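Chapter 6
Pricing a small job

Last updated 25 January 2019

Most small businesses set their prices long before they keep proper accounts. An owner looks at what others charge, takes a little off and hopes that enough is left at the end of the month. This chapter deals with how a price is built up from costs, and why two firms doing the same work can quote very different figures.

Pirmin Wallner runs a repair shop in Plirnport. In February he was asked to quote for an order from Mohammadi, a local wholesaler. The materials came to 281 and the labour to 400. These are direct costs – they arise only if the job is done. His first quote was the sum of the two, with a small amount added for profit.
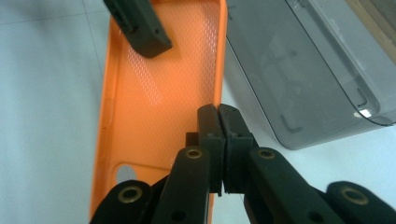

What the quote left out was the cost of having a shop at all. Rent, insurance, heating and the telephone came to more than 3,000 a month, and they had to be paid whether the order came in or not. Costs of this kind are called overheads. Each job has to carry a share of them, and the owner must decide how that share is worked out.

The simplest method is to spread overheads over the hours worked. A job that takes a tenth of the month's hours then carries a tenth of the overheads. The method is easy to use, but it treats a quiet month and a busy one very differently. When hours fall, the share carried by each job rises, and a firm that follows the rule strictly may raise its prices just as customers are becoming scarce.

Section 6.1 sets out the difference between direct costs and overheads in more detail. Section 6.2 returns to the Mohammadi order and works through a second quote, this time with overheads included.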